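Sun 4 June

Slept badly, up at six, coffee, and at the desk before the heat got into the room. I told Nomvula I would have the hand comparison ready for her this week, so the weekend went to that.

There are 3 hands on the list. The Satti is the plain two-finger one we have used since February. The Varnlow is the same idea with softer pads. The Wimo is the one with jointed fingers, and it is the one I have been putting off, with so many joints to tune. All of them run in simulation first, on the same arm, with the same controller and the same cup stacking task. Pick up one cup, bring it over the other, lower it in, let go.

The Satti and Varnlow runs were finished last night. The Satti is good at picking up and poor at holding a tilt. If the cup is caught off center it swings between the fingers, and the controller has no idea it has happened. The Varnlow swings less but lets go late – the pads seem to drag on the wall of the cup when they open. I need to look at the friction value before I blame the hand. I may have copied it over from the wrong file.

Wimo all morning. The first batch was useless because the thumb was set to close before the other fingers and it kept pushing the cup away. I changed the order and dropped the closing speed. After that it picked up fine and I could start looking at the placing.

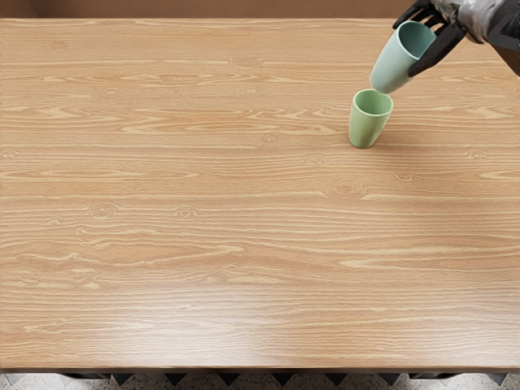
Wimo hand, second batch. Upper cup still tilted, base just over the rim of the green one.

The tilt is what I spent the afternoon on. The planner treats the cup as if it were straight in the hand, so it lines up the wrist and not the cup. With two fingers that was a small error. With the Wimo the fingers curl around the side and the cup can sit at quite an angle, and then the base comes down on the rim. I stopped lowering on position alone and added a step that reads the cup angle and turns the wrist first. It is slow, and ugly to watch, but the contact force on the rim went down.

Logged 2,663 attempts across everything so far. The last 700 are with the wrist step on. I have not split them by hand yet and I don't want to write down a success rate until I have.

Uzma called at four about the Gikbridge controller. She thinks the delay I was seeing last week is in the bridge and not in the finger model, and she wants me to try a 20 millisecond command interval before changing anything else. Fair enough. She also asked whether the cups should have a bit of random size to them. Probably yes, but not before Nomvula has the first table.

Forgot lunch, ate toast at five. Watered the tomatoes. Left a Wimo batch going with the shorter interval and the old thumb order by mistake, noticed while brushing my teeth, went back down and restarted it.

Tomorrow: friction value, split the log, call the dentist.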